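### 3.2 Setting up and maintaining the Rodton cell

The cell is set up again at the start of every shift. The operator fits the wearable device first, then the hand-held gripper, and checks that all cables run clear of the work surface. Both devices are recalibrated after 100 recordings – or sooner if a lead has been replaced. The May series comprised 2351 recordings, during which two leads were renewed.

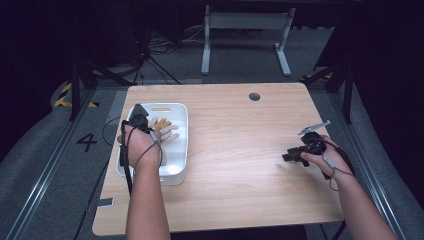
**Figure 2.** Tabletop with tray and hand model; wearable device on the left hand, gripper in the right.

Recordings made between a fault and the next calibration were excluded from the analysis.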